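In praise of the dull result

I have read the Mollow paper on retry data three times now, and I keep going back to the same table. It compares two ways of teaching a pair of robot arms to handle small hinged office things. One group of policies was trained only on clean demonstrations, where the operator got it right first time. The other was trained on the same number of demonstrations with the fumbles left in – the slipped grips, the second goes, the small backings-off before another try. The clean group managed 53 per cent on objects it had never met. The messy group managed 85.

That is a huge gap for such a cheap change! No new network, no bigger computer, no clever loss function with a Greek letter in its name. They stopped throwing things away.

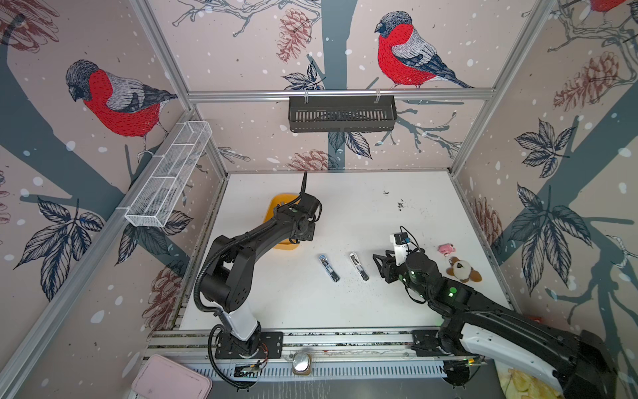
Most labs I know, ours at Fatuvholm included, have a person whose job is to go through recordings and bin the ugly ones. I did it myself for a whole October and felt very tidy about it. We were teaching our arms that the world never goes wrong, and then we were cross with them when they froze the first time it did. A child learning to do up buttons sees plenty of buttons missed. Why did we think a machine should see none?

The Mollow group used 416 recordings in each set, a number a small team can gather without a grant the size of a house. The people at Alexiou have since tried the same idea with bottle caps and report a smaller gain, though still a gain. I would love to see it done with cloth, where I suspect it matters even more.

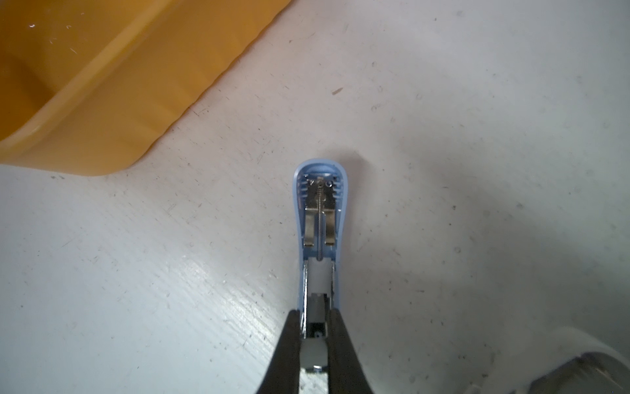
Hinged things are such a good test because they change shape in your hand. A mug stays a mug however you hold it. Something with a hinge and a spring has an open form and a closed form, and a grip that suits one may be hopeless for the other. Look into an opened stapler, with the coiled spring running down the middle and the metal rails on either side, and think how little of that matters until your fingers are in the wrong place. A clean demonstration shows one good place to hold it. A fumble shows a bad place as well, and the way back from there.

I do have 2 worries. The paper never says how bad a fumble may be before it stops being useful, and there must be a point where you are just teaching clumsiness. And all the operators were experienced, so their mistakes were probably rather good mistakes. The Fusix toolkit already lets you tag retries as you record, so anyone using it could test both points by the spring. We have stopped binning ours, and I have asked for the old ones back from the archive.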